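The Tub Test

Every February the toy trade tells parents that water play builds better brains. Lợi Hoàng, who has run a playroom on Carrillo Street for five years, has heard it from 44 sales reps and believes maybe one of them.

The Korham deluxe water table costs $50 and comes with a pump. Hers quit in a week. "The kids liked it fine," she says. "They liked the box too."

What she uses now is a plastic bin, tap water, a couple of buckets and a handful of toy fish. The claim on the fish package -- "boosts focus by 20 percent" -- made her laugh out loud.

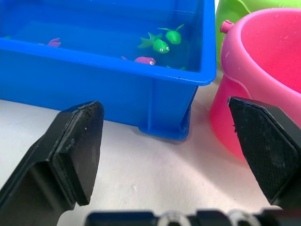 I asked Pretetti, which sells the fish, where that number came from. A spokesman promised to send the study. I'm still waiting. Hoàng isn't, and she has told the Ekwood rep to stop calling until after lunch.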